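Section 3: Setting Up the Stukska Countertop Water Filter

Read this section in full before connecting the unit to a faucet. The steps apply to the Stukska 938 and to the earlier model without the flow indicator. Owners of the under-sink version should go to Section 4, as the fittings are different.

3.1 Choosing a location

The filter housing must stand upright on a level surface within reach of the supply hose. Do not stretch the hose to make up a short distance. If the hose is pulled tight, the diverter valve will carry a side load and may drip at the collar.

Keep the housing away from stoves, heaters and direct sun. Do not install it where the temperature can fall below freezing. A cartridge that has frozen must be thrown away even if it shows no damage.

CAUTION: Cold water only. Hot water damages the carbon block and voids the cartridge warranty.

3.2 Laying out the parts

Clear a table or counter and lay out the parts before you open the cartridge seal. Once the seal is broken, the cartridge should be installed the same day.

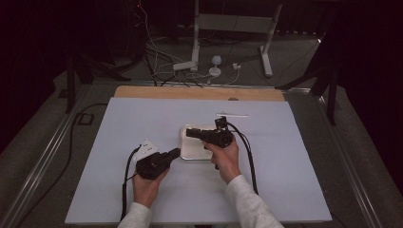

Small parts are the most common cause of delay during set-up. The O-rings, faucet adapters and the rubber washer are packed in one bag, and they roll easily when the bag is opened. Empty the bag over a container with raised sides – a shallow tray with a glossy white interior, like the one resting flat on the tabletop, makes a black O-ring easy to find. Check the parts against the packing slip. If an adapter is missing, do not substitute one from a hardware store without comparing the thread.

3.3 Fitting the diverter valve

1. Unscrew the aerator from the end of the faucet. Keep it with its washer.

2. Find the adapter that matches the faucet thread. Faucets with threads on the inside need the Emetti adapter, marked with a groove around the collar.

3. Place the rubber washer in the adapter, flat side down.

4. Screw the adapter onto the faucet by hand. If it binds before the first full turn, back it off and start again.

5. Attach the diverter valve and tighten by hand. Do not use pliers.

Note: Pull-out spray faucets are not supported. The hose inside these faucets is not rated for the back pressure.

3.4 Installing the cartridge

1. Turn the housing cap counterclockwise and lift it off.

2. Wipe the O-ring groove with a clean cloth. Grit left in the groove will cause a slow leak that may not show until the housing is under pressure.

3. Apply a thin film of the supplied grease to the O-ring and seat it in the groove. Petroleum jelly is not suitable.

4. Remove the cartridge seal and lower the cartridge into the housing, open end down. 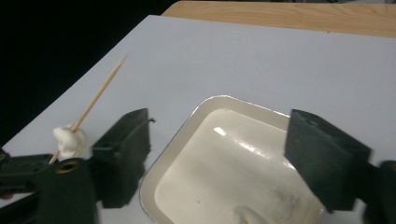

5. Press down on the cartridge until it seats on the center post. It should not rock.

6. Replace the cap and turn it clockwise until the marks line up.

3.5 First flush

Run cold water through the filter for 3 minutes and discard it. Gray or cloudy water at this stage is carbon dust and is harmless. Turn the water off, wait 2 minutes, then inspect the cap and both ends of the hose for drips.

If the cap leaks, shut off the water, open the housing and check the O-ring for twists. If the leak is at the faucet, check the position of the washer first.

Write the month of installation on the label under the base.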